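Gripper trials: where we have got to

June 17, 2019

The wrist camera is back on the arm, so we have started comparing the two grippers in the same job. Huia Donnelly set up the toy vegetables on the grey surface and Mwangi Tanui drove. The rule was simple: 12 tries at each toy, no nudging it into place first, and a lift only counts if it is held for five seconds.

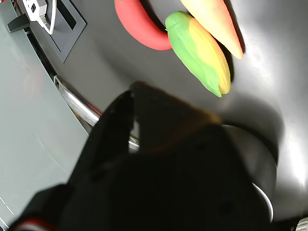
The Kerslake fingers did well on the corn and less well on the carrot, which tapers and tends to roll out as they close. The Ruterik pair has softer pads and copes with the taper, but it is slower to close and Mwangi found it harder to line up from the camera view. Neither is a clear winner yet.
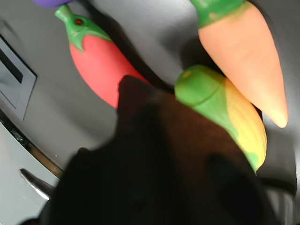 Closing force matters more than we expected. Rawiri Fairweather turned it down in four steps and the drops only began at the last one. He would like to repeat that with the Sikine controller before anyone changes the settings – please leave them as they are for now. His notes are in the Titmont folder, and Dagný Ingvarsson has the spare pads if yours are worn. 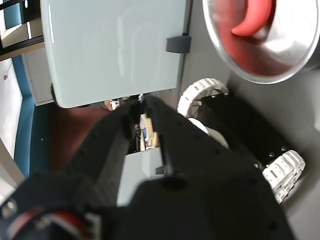 Next session

Tipene Ngata will run the small blocks with both grippers. Bring your own log sheet.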